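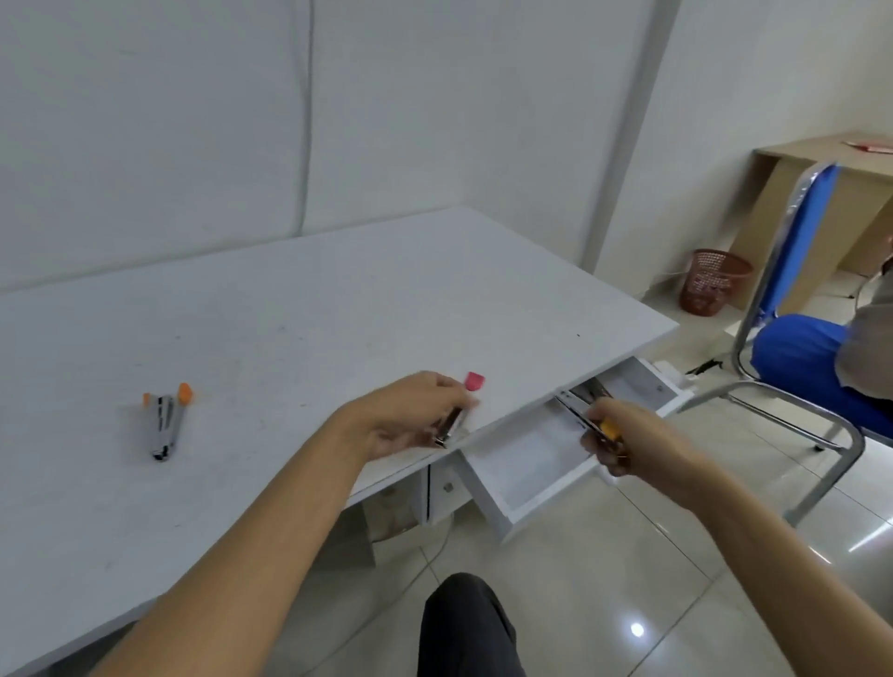

Drawer task: pliers at the open drawer, stapler on the desktop.

Notebook, Gosik manipulation group
Friday
Subject: Clikby demonstration service, trial order

The trial order covers 300 episodes of desk and drawer work. The full offer is 4000 episodes on the same terms, with 2 rounds of correction included in the price. The purpose of the review is to decide whether the material is suitable for training the Lo arm on small-tool handling before any commitment is made to the larger order.

The drawer task was taken first. It was requested because Lo performs acceptably on open surfaces and poorly wherever the gripper has to pass under an overhang. The supplier's task sheet names the objects to be handled but leaves the order and the final position to the person carrying out the work. This is in keeping with our request. It does mean that the written labels have to carry more of the load, and they were checked line by line against the recordings.

Labels for the start and end of a grasp are consistent. Labels for release are less so: in several episodes the release is marked when the hand opens, in others when the hand has left the drawer. Raltley used the first convention throughout in the earlier set, and our conversion script assumes it.
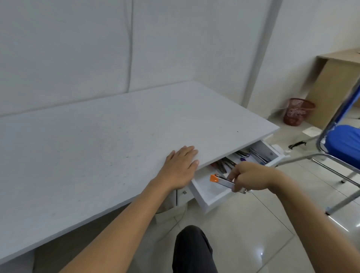
Staplers deserve a separate note. The metal body is bright, and the present depth filter on Lo tends to leave holes in such surfaces. The orange end cap gives the tracker something stable to hold on to, and it should be entered in the object list as a feature in its own right. Scissors and tweezer-type tools lying together remain difficult to separate by mask. Clikby supplies one mask for the group unless instance masks are ordered at extra cost. A quotation for these has been requested.

Hand pose estimates were good above the desktop and weaker with the fingers under its edge. The confidence value falls as expected, so the weaker stretches can be filtered out without manual work. It has not yet been established how much of the drawer task would survive such a filter. 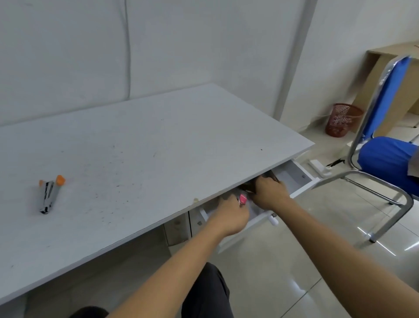

Iolanda Aguiar: I would not filter those stretches out. They are the part we are paying for. Keep them, lower their weight in training, and ask Clikby whether the hidden finger positions are estimated or simply carried over from the last clear view. If they are carried over, the price should reflect it.

Agreed. The question has been added to the list for the supplier, together with the release convention. Purchase of the full order is on hold until both answers are received in writing.

To do: rerun the conversion script with release times corrected; enter the end cap in the object list; file the task sheet with the trial contract.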